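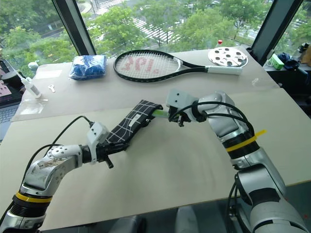 Etunora Two-Arm Bench Kit

I started building this in June because I wanted a pair of arms on one table and couldn't find a kit that came with both sides matched. So now there's a kit! You get the left arm, the right arm, two white gripper housings, the black fingers, the cables and every screw (plus a few spares, I always lose some).

Each arm reaches 60 cm from the shoulder, and I set mine up with 60 cm between the bases so they meet in the middle. My favorite practice job is a zippered pouch with a couple of pens next to it. Soft stuff is a lot harder than blocks, and way more fun.

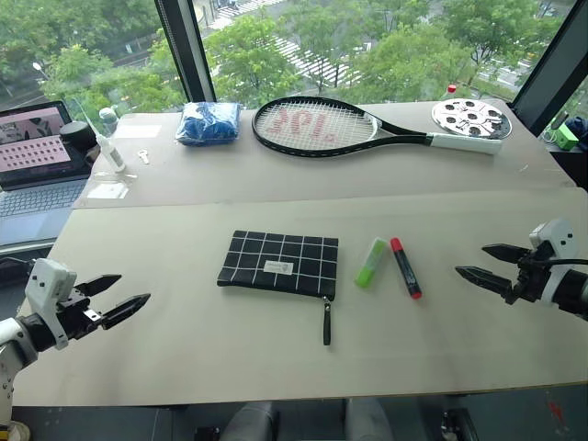
Both grippers open, with the pouch, highlighter and marker between them.

The fingers are the pointed, serrated kind. They pull off with two screws if you'd like to print your own, and the Hukico finger files fit with no changes. Leave plenty of slack in the cable loops, I pulled a connector out twice before I learned that one.

Price: $2,945 for the pair, power supply included
Build time: 40 hours for me, evenings mostly
Pickup: Arnatlow shared workshop, or I can ship
Not included: table, laptop

Page updated 26 Sep 2022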